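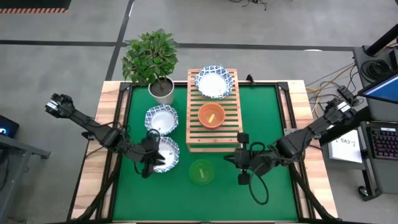
By the Titwood newsletter desk | March 9, 2020 | Games and fixes

Version 3 of Raro came out last week, and our inbox has been full of it since. Most people who wrote in are happy with the new map and the faster loading. A fair number can't get past the title screen. We've gone through the messages and tried the fixes on our own machines, and these are the ones that worked for us.

The most common problem is a black screen after the Funis logo. The music plays, the cursor moves, and nothing else happens. In nearly every case the cause was an old settings file left behind by version 2. The game tries to read it, finds a display mode that no longer exists, and waits. Close the game completely, open your documents folder, find the Raro folder and rename the file called settings to settings-old. When you start the game again it will write a fresh one. You'll have to set your keys and volume again, but your saved games are kept in a different folder and won't be touched.

If you still get the black screen, check whether the game is set to run in full screen on a second monitor. Unplug the second monitor, start the game, switch to windowed mode and plug the monitor back in. One of our older laptops needed this as well as the new settings file.

The second problem is stuttering in the harbour area. This seems to come from the new water, which is turned on by default even on computers that can't handle it. Go to Options, then Graphics, and set Water Detail to Low. On our test machine that was enough. Shadows can stay where they are – turning them down made no difference that we could see.

Mods are the third thing to look at. Anything made for version 2 should be switched off before you load a save. The Damgaard interface pack is the one we hear about most, as it has more than 2,000 users among our readers' favourite servers and hasn't been updated yet. With it turned on, the inventory opens once and then locks up. Its author has posted that a new version is on the way, with no date given. Take the folder out of the mods directory for now – simply unticking it in the launcher still leaves some of its files loading.

Players with very large saves should expect a long wait the first time they open one. The new version converts the whole map in one go. A save with around 200 buildings took us several minutes, and the progress bar sat still for most of that. Leave it alone. If you close the game halfway through the conversion the save can be damaged, so make a copy of it first and put the copy somewhere outside the game folder. 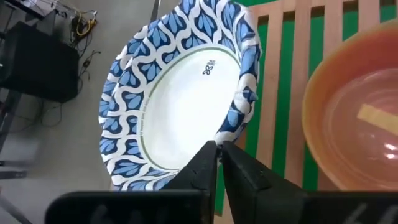
Can I go back to version 2 if none of this helps?

For the time being you can. Open the launcher, choose Previous Versions from the menu beside the Play button, and pick the last release before the update. It downloads as a separate copy. Saves that have already been converted won't open in it, so you'll need the copy you made beforehand.

Funis is taking bug reports through the form in the launcher. Attach the log file, which is in the same folder as your settings. The form only keeps the first 1,000 characters of your message, so put the error text at the top and your computer's details after that. The next small patch is due before the end of the month, and the black screen is listed among the things it should fix.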